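Tellamel Twin-Arm Bench Kit

Giuliana Mosquera and I put the first Tellamel together in a shared workshop at Flarnwood, and we've been fiddling with it happily ever since (our families have been very patient!). You get two dark grey arms, the mounts and the Cowie control board, plus the practice table model so you can try a basket-packing job on screen before you tighten a single bolt.

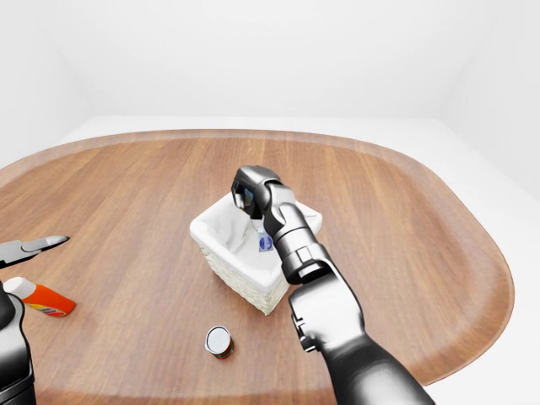
What's in the box
Both arms, 106 fasteners, 5 spare belts and a printed manual of 70 pages, which Maritza Agudelo very kindly proofread.

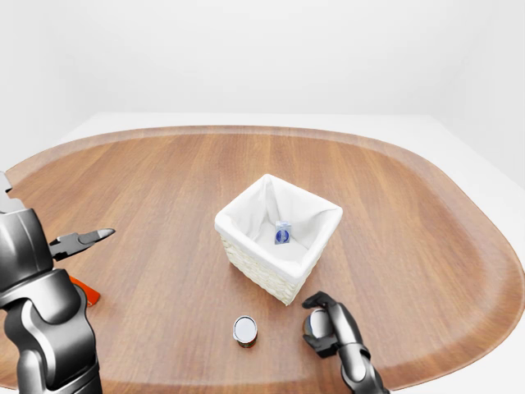 Basket practice in the simulator, with the can still on the table.

Set aside a good long weekend for the build, and do the wrist joints while you're fresh.
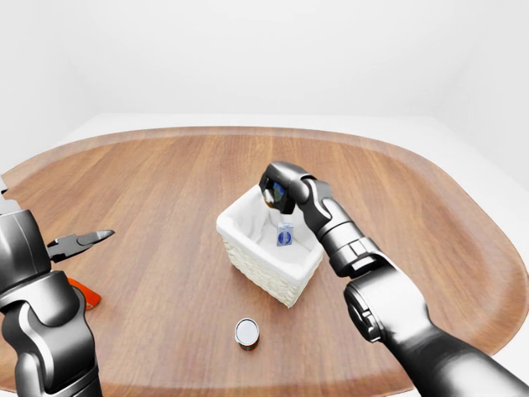 The elbows are easier, and the colour-coded leads only fit one way round. Orders from July 2018 include the Tromine power supply.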